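Sorting the pantry shelf into bins

Cartons and bottles take up less room when they live in plastic bins that can be lifted out whole. Start by clearing a table near the shelf and setting the bins out side by side. Leave some free table for the things you haven't decided on yet.

Decide what each bin is for before you put anything in it. Bottles go in a wide, shallow tub with a rim you can get your fingers under. Cartons get a bin of their own.
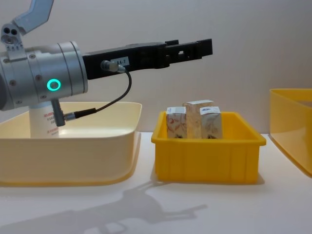

A cream bin for bottles, a yellow one next in line.

Check the date on every carton as you pick it up. Anything due before the end of January goes to the front. If the boxes are the same size, stand them upright so the tops show, and you can read the small print without taking them out.

A bright color helps with the bin you use most. Ours is yellow and holds the drinks and snacks.

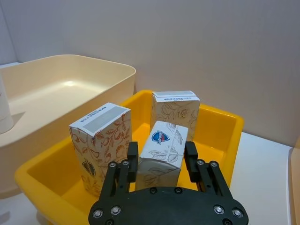
Wipe the shelf while it is bare and let it dry. Measure it too. Our shelf is 35 inches wide, and the first set of bins we bought from Korndale would not fit across it. The Costach ones did.

Put the heaviest bin on the lowest shelf. Tape a label to the front of each one, low enough that the rim doesn't hide it. Opened cartons should be clipped shut and used first.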